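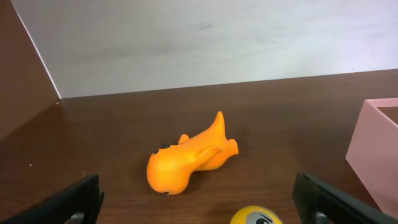
By Gisela Orellana | Product pages | Updated Thursday, September 17, 2026

Mansilla Tabletop Oil, 1000 ml

Mansilla is a penetrating oil for indoor wooden tabletops, desks and shelves. It soaks into the surface and leaves a low sheen that can be touched up later without sanding the whole top. Utitz has sold it in the same formula since we took over the Fadument line, and it is still the oil we use on our own shop counters.

The 1000 ml can is the middle size. One can gives a dining table two full coats with some left for upkeep. For a small desk or a side table, the sample can is enough.

Shades

Clear, Honey, Walnut and Dark Brown. Dark Brown is the strongest of the four and is meant for wood that is already dark or has been stained. On pale maple or birch it can come out patchy, so try it on the underside first. Clear will still deepen the color a little, as any oil does.

Where to use it

Kitchen and dining tables, craft tables, desks, bookcases and window sills that stay dry. Do not use it on floors, outdoor furniture or over varnish. Old varnish has to come off completely. Wax has to come off too, and a rag with mineral spirits will usually do it.

How to apply

Sand with 120 grit, then 180, and wipe off the dust. Stir the can well, right down to the bottom, and stir again halfway through the job. Spread a thin coat along the grain with a lint-free cloth or a flat brush. Wait 15 minutes and wipe off everything that has not soaked in – a sticky table is almost always one that was not wiped enough. Let it dry overnight and repeat.

Light use is fine the next day. Hold off on tablecloths, plant pots and rubber items for two weeks. Soft rubber and vinyl left standing on any fresh oil finish can leave a dull mark, and this goes for bath toys, mouse pads and the little feet under lamps. If you do get a mark, rub in a few drops of oil with a fine pad and wipe dry.

Everyday care

Wipe with a damp cloth and dry the surface afterward. Skip spray polish. A family table needs a fresh thin coat once a year; ours gets its coat in March, when the windows can be left open.

Safety

Rags soaked in oil can heat up and catch fire on their own. Lay them flat outdoors to dry, or put them in a metal can filled with water and close the lid. Keep the product away from children and work with the windows open.

Ordering

Item number 2575. Ships by ground only. Unopened cans can be returned within 19 days. Tinted shades are mixed to order and are not returnable once mixed. Clollumlow pads and cloths are listed under Accessories.

Questions about stripping an old finish go to Ulises Carrasco at the service counter. Please have the shade name and the type of wood ready when you call.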